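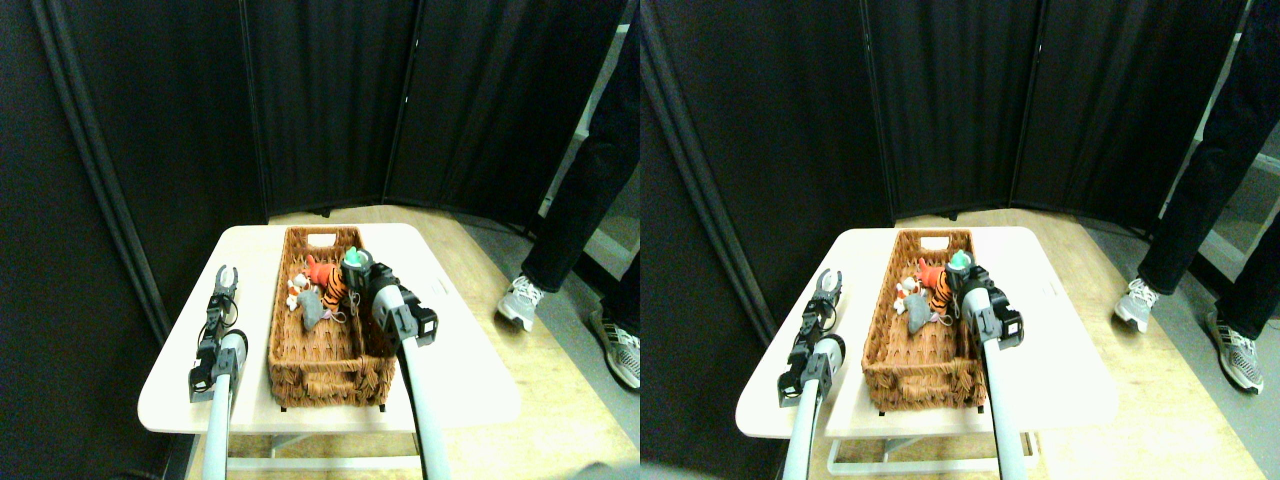 The Kiltamden Town Council opens public comments on the draft Tenants and Deposits Ordinance, and residents can send their opinion until 14/06/2022. The draft was presented in April and it covers all rented homes in the districts of Pretow and Tanoli. It sets a limit for deposits and gives the landlord 2 weeks to return the money after the tenant moves out. It also asks for a written list of what stays in the home – larger things such as a white table, and small ones too, down to a wicker basket with soft toys in it. Both sides must sign this list before the keys are given.

Under the draft, a landlord who does not give the list can be fined 200 dollars. For a second case the fine is 250 dollars. The Council registers 3762 rented homes at present, and the new rules would apply to every contract signed after the ordinance takes effect. 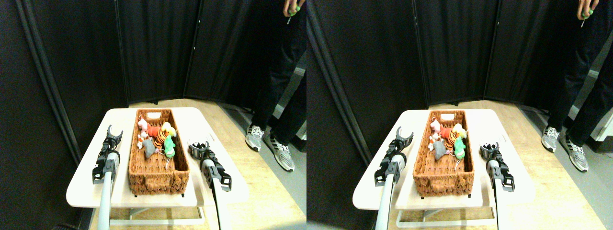
How to take part

Comments can be written by hand or sent by the form on the Council website. Paper copies of the draft are available at the Jirner Street office and in the Pretow library. Please write your district on the first page. Comments without a name will be read – but they will not receive a reply.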